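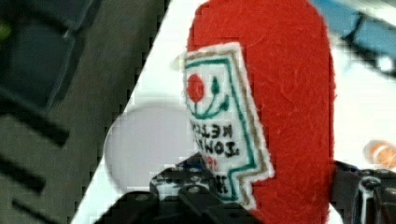

5. Wrist camera and gripper: setting up for soft pieces

This section is for the Werkalholm cell with the Stotitz two-finger gripper and the small wrist camera on the Jakubowski bracket. Please read section 3 (Stopping the arm safely) before you begin. The person who does this work must be trained on the arm and must carry the hand pendant at all times.

You need: the hex key set from the cell drawer, a dry lint-free cloth, a soft brush, a steel ruler, and one felt test piece with an embroidered patch. A patch with letters on it is the best, for the reason given in 5.3.

5.1 Before you start

1. Move the arm to the service position. On the pendant, choose Arm, then Service.
2. Wait until the arm stands still and the status lamp is steady.
3. Press the stop button and turn the key to Manual. Take the key with you.
4. Clear the white work surface of loose pieces under the gripper. Pieces further away can stay, if the arm will not pass over them.

CAUTION: The fingers can still close by spring force when the power is off. Do not put your hand between them. Use the wooden spacer when you need to keep them open.

5.2 Cleaning the fingers and the camera

Felt leaves fibres everywhere. They collect first where the fingers meet the piece, and later they go up into the joints.

1. Put the spacer between the fingers.
2. Brush the inside of each finger from the top to the tip, never the other way.
3. Brush the round recesses in the housings. Turn the brush a little so that the fibres come out and are not pushed in.
4. Look at the fasteners on both sides. If one is loose, tighten it by hand with the small hex key until you feel it stop, then a quarter turn more.
5. Wipe the camera window with the dry cloth. Do not use alcohol - it makes the window cloudy after some weeks.
6. Remove the spacer and put it back in the drawer.

Note: Do not blow with compressed air. The fibres go into the camera bracket and you will find them in every picture afterwards.

5.3 Checking the camera view

1. Put your hand outside the fence, close the gate and turn the key to Set-up.
2. Open Vornton on the cell computer and choose Camera, Wrist, Live.
3. Place the test piece upright on the work surface with the patch turned to the camera. Use the gate procedure again for this, even if it takes only a moment.
4. Lower the arm at slow speed until the gripper is at the base of the piece. The fingers should come up from the bottom of the view. If they come from the side or from the top, the camera is turned in its bracket. See 5.4.
5. Look at the stitching on the patch. The threads should be clear enough to follow with the eye. It is normal that things further back on the surface are blurred.
6. Read the letters. If they look mirrored, go to Camera, Orientation and change the setting Mirror. Wait for the view to come back before you read them again.
7. Press Save. The setting is lost at restart if you do not save it.

Why step 6 matters: a plain felt piece looks almost the same in a mirrored view, so the mistake can stay for a long time. The arm then corrects to the wrong side when the piece stands a little off the centre. We had this fault in July and changed a good finger motor before we looked at the letters.

Note: A curved piece makes the patch bend away from the camera, and letters near the far side may be hard to read. Turn the piece a little and look again. It is enough when you can say with certainty in which direction one word runs.

Note: A tall piece can go out of the view at the top. This is permitted. The program uses the base of the piece and the fingers, and the upper end is not needed for the grip.

5.4 Turning the camera in its bracket

Do this only if step 4 in 5.3 showed a fault.

1. Repeat 5.1.
2. Loosen the 4 screws of the bracket by one turn. Do not take them out.
3. Turn the camera slowly until the mark on its body meets the mark on the bracket.
4. Tighten the screws crosswise, a little at a time.
5. Check that the cable makes a free loop and does not touch the finger housing when the gripper is fully open.
6. Measure from the camera window to the finger tips. The distance must be 130 mm. If it is different, the bracket is seated wrongly and must be taken off and mounted again (section 7).
7. Do the whole of 5.3 again.

5.5 Setting the grip for felt

Felt gives way under the fingers. If the force is too high, the piece keeps a mark, and the edge of a sewn patch can lift.

1. In Vornton choose Gripper, Material, Soft.
2. Set the closing speed to Low.
3. Start with force level 2 and close the gripper on the test piece, low down and away from the patch.
4. Raise the arm slowly by a hand's width and wait while you count to ten.
5. If the piece slides, lower it, open the gripper and go up one level. Do not change more than one level at a time.
6. When the piece holds, save the value under the name of the piece.

CAUTION: Never test the grip by pulling on the piece with your hand. Use only the slow arm movement.

5.6 When to repeat this work

Clean the fingers (5.2) after nearly 400 grips on felt, or earlier if you see fibres in the live view. Check the camera view (5.3) after every restart of the cell computer and after every collision stop, also a light one.

Write the counter value in the cell book each time. The counter is on the first page of the pendant. Write it in full, for example 3,528, and do not round it, otherwise the next person cannot see when the cleaning was done.

If the view is still wrong after 5.3 and 5.4, leave the key on Manual, hang the yellow card on the gate and tell Daranee Kaewmanee before the cell is used again.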